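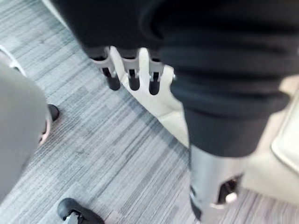 Evilia Room Notes

Welcome, and thank you for stopping by! Evilia is a small collection of notes and pictures about ordinary rooms, the furniture that stands in them and the floors underneath (which get far less attention than they deserve, if you ask me). I started it one November in Trarnham, and it has grown to 308 entries.

What an entry holds

Each one has a picture, a room name and a line or two on color and surface. Pale pieces go under "cream" even when they lean toward white, and carpet and gray flooring share one tag for now, so please be patient with that.

Known gaps

Up to 40 entries still have no room name. Where only a soft, rounded edge of something shows, the type is left as "furniture, unsure", and I would much prefer you keep it that way than guess.

Corrections are always welcome, even tiny ones. Send them to Ona Ots with the entry number.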